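拧紧一只瓶盖需要多大的力

塑料螺纹盖的开启扭矩，在包装行业里是一个长期被低估的参数。消费者对它的感受只有两种：拧得开，或者拧不开。工厂对它的记录则要细得多，通常分为施加扭矩、即时开启扭矩和放置后的开启扭矩，三个数值之间的关系决定了一批货能不能出厂。

施加扭矩是旋盖机在盖子到位那一刻输出的扭矩。即时开启扭矩在旋盖后几分钟内测得，一般低于施加扭矩，差额主要来自螺纹升角：拧紧时要克服升角带来的阻力，拧松时升角反而帮忙。放置后的开启扭矩通常在二十四小时后再测，这时聚合物已经发生应力松弛，数值往往又下降一截。下降多少，取决于盖材、垫片、温度和瓶口的尺寸公差。

从事瓶盖检测多年的工程师Letay Berhe把这段时间称为“盖子安静下来的一天”。她目前在检测机构Lerero负责封合性能试验，经手的样品以食用油、洗涤剂和调味汁的瓶子为主。她的看法是，多数漏液投诉的根源并不在旋盖机，而在瓶口。吹塑瓶的瓶口若有椭圆度，盖子拧得再紧，密封面上的压力也不均匀，液体会从压力最低的一点渗出来。

螺纹的几何

常见的塑料瓶口螺纹为单头或多头。单头螺纹需要转一整圈以上才能脱开，接触长度大，防松性能较好；多头螺纹起步快，转小半圈即可取下，适合频繁开合的产品，但对旋盖角度的控制要求更高。螺纹截面也有差别。对称截面便于脱模，受力时却会产生向外的径向分力，把盖裙撑开；锯齿形截面的承力面接近水平，轴向力传递效率高，多用于带气饮料。

盖裙被撑开的现象叫作“跳牙”的前兆。当轴向载荷继续增加，盖的螺牙越过瓶的螺牙，扭矩曲线会突然跌落。合格的盖子应当在远高于工作扭矩的位置才出现这一跌落，两者之间的余量就是设计人员真正关心的数字。余量过小，旋盖机稍有漂移就会出废品；余量过大，往往意味着盖壁偏厚，用料浪费。

聚丙烯和高密度聚乙烯是两种主要盖材。聚丙烯刚度高，耐热，表面硬，适合做热灌装产品的盖；高密度聚乙烯较软，可以在盖顶内侧直接做出密封唇，省去垫片。省去垫片的一件式结构在过去若干年里扩张很快，原因很直接：少一个零件，少一道装配，回收时也少一种材料。代价是密封唇对注塑工艺极为敏感，保压时间稍短，唇部就会缩水。

摩擦系数的麻烦

扭矩与轴向压紧力之间隔着一个摩擦系数，这是整个课题里最不稳定的量。同样的施加扭矩，在干燥瓶口上和在沾了油的瓶口上，产生的压紧力可以相差很多。盖料中添加的滑爽剂会逐渐迁移到表面，刚下线的盖子和在仓库里放了几周的盖子，摩擦表现并不一致。因此单看扭矩读数判断密封好坏并不可靠，需要同时做真空或加压泄漏试验。

Lerero的做法是把扭矩与泄漏分开记录，再按批次对照。2020-04-30归档的一组对比试验用了321只样瓶，其中121只的瓶口事先涂了薄层植物油，其余保持洁净。两组采用相同的施加扭矩。涂油组的开启扭矩明显偏低，泄漏率却没有随之上升。Berhe对此的解释是，润滑使更多扭矩转化为轴向力，密封面压得更实，而松开时的阻力同样因润滑而减小。

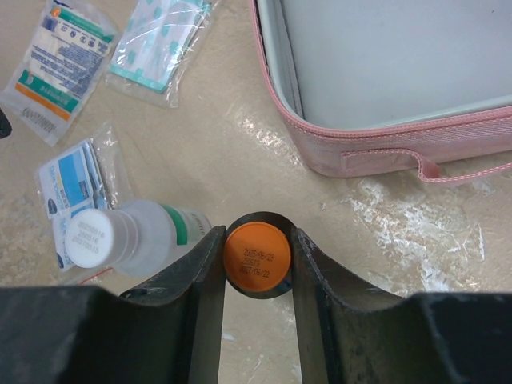 这一结果对灌装线有实际意义。不少工厂在发现开启扭矩偏低时，第一反应是调高旋盖头的设定值。如果偏低的原因是瓶口沾料，调高设定只会把盖顶压变形，或者让螺牙提前进入屈服区。正确的顺序应当是先检查灌装嘴是否滴料、瓶口是否清洁，再核对盖子的批号和存放时间，最后才动旋盖头。

旋盖头本身也分几类。磁滞式离合器依靠永磁体与磁滞环之间的作用传递扭矩，达到设定值后打滑，结构简单，没有摩擦片磨损，但输出受转速影响不大不小，难以完全忽略。弹簧摩擦式成本低，磨损后漂移明显。伺服式能够记录每一只盖子的扭矩与转角曲线，数据最完整，价格也最高。设备商Zistonier近年主推的是伺服式，其卖点在于曲线判别：盖子斜置、缺垫片、螺纹错牙，在曲线上各有特征，可以在线剔除。

曲线判别的难点在阈值。阈值设得严，误剔率上升；设得松，斜盖会漏过去。调味汁厂Chaimongkol的一条中速线曾经把误剔作为主要考核指标，结果操作人员逐步放宽了转角窗口，三周后仓库里出现成托盘的斜盖产品。后来改为同时考核误剔与漏剔，并规定每灌装1,000瓶抽取一组做手工复测，窗口才稳定下来。

手工复测听起来原始，却不容易替代。扭矩仪的夹具夹持瓶身，操作员用手转动盖子，仪器记录峰值。转动速度会影响读数，聚合物的黏弹性使快速转动得到的峰值偏高。培训的重点是匀速。也有实验室改用电机驱动的仪器来消除人的差异，转速固定，重复性更好，但夹爪对盖侧的夹紧力本身会压迫盖裙，增加螺纹间的摩擦，读数因此偏高。夹得越紧，偏差越大；夹得太松，又会打滑，在盖侧的防滑纹上留下擦痕。

使用者的手

到了消费者手里，问题变成了人体工学。成年人徒手能够施加的扭矩与盖径密切相关，盖径小，力臂短，手指容易打滑；盖径过大，手掌包不住，同样使不上力。年长者和关节炎患者的握力下降之后，可用扭矩会低得多。包装设计顾问公司Mesmont在一份内部指引中建议，面向家庭的日用品应以握力较弱的人群为准设定开启扭矩上限，再反推密封结构，而不宜先定密封结构、最后再看能否拧开。

防滑纹的作用常被夸大。纹路的深度和密度会影响手感，对湿手尤其有效，但当限制因素是握力而不是摩擦时，加深纹路只会让手指更疼。盖高的影响反而更大，盖侧高度增加，手指的接触面积随之增加，单位压力下降，同样的扭矩感觉起来轻一些。减重趋势恰好与此相反：为了节省原料，瓶口和盖子都在变矮，矮盖的可握面积减小，若开启扭矩不同步下调，抱怨就会增多。

防盗环是另一个变量。首次开启时，连接桥断裂需要额外的扭矩，这个峰值叠加在螺纹的静摩擦之后，两者若相隔太近，使用者会感到特别难拧。设计上通常让螺纹先松动一个角度，再让桥受拉断裂，把两个峰错开。儿童安全盖则是有意增加动作的复杂度，要求下压与旋转同时进行，它的试验方法自成一套，与普通盖的扭矩指标不能直接比较。

连体盖的推广又给这套计算添了新的约束。盖子打开后仍以带状结构连在瓶口，回盖时带子产生侧向拉力，容易使盖子偏斜。Berhe的实验室目前在做反复开合试验，每只样品开合1,000次，每隔一段测一次回盖扭矩和泄漏。初步结果显示，带子的疲劳没有预想的严重，密封唇单侧磨损倒比较普遍，磨损位置集中在与带子相对的一侧。

她手上的下一批样品是一种热灌装用的矮盖，垫片配方换过两次，供应商要求补做低温条件下的开启扭矩。低温下聚丙烯收缩，盖子抱紧瓶口，读数会升高，而回到室温后能否恢复到原来的水平，需要等样品在恒温室里放满规定的时间才能测。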